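Robot Manipulation Practical, Handout 5: Setting the Table
Course leader: Bhavana Alva. Lab assistant: Feven Workneh
Version of Jun 5, 2019

Please read this handout before you come to the lab. In Handout 4 your group moved one object with one arm. Now you will work with two arms and a full place setting: placemat, bowl or plate, cup, fork, knife, spoon and napkin.

The task is called Pellalgate in the course software, so choose this name in the menu. The starting layout can be different for each group. 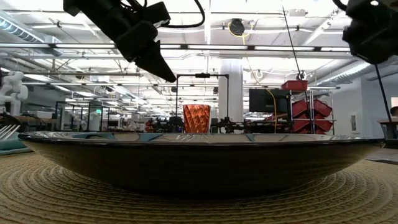
Fig. 1. Bowl on the woven placemat, with the two grippers above it.

The bowl is wide and shallow, and this makes it harder than the cup. If the fingers come straight down in the middle, they have nothing to hold. Plan the grasp at the rim and keep the second arm away until the first one has finished its motion. Students often forget that the cable also needs space. Check it at low speed first.

Each group records 84 attempts. An attempt which fails is also recorded, with one sentence in the log about the reason. Do not delete it.
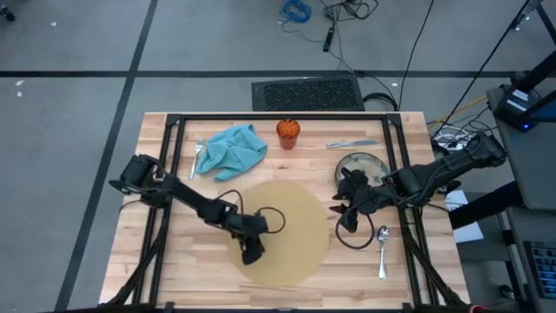

The flat cutlery is the next difficulty. A fork or a knife is thin and lies close to the wood, so a small error in height is enough to miss it or to press the fingers on the table. Set the height limit before you start the Ruren controller. The napkin may have any shape at the start, and you do not need to fold it.

For the report:
Write which arm takes which object, and why you decided so.
Compare two grasps for the bowl.
Explain one failed attempt in detail.
The length is 800 words at most, without the log.

Reports are collected in room 626. The second part of the practical, with the Vetside planner, is in July. Questions about the software go to Feven, and questions about grading go to me.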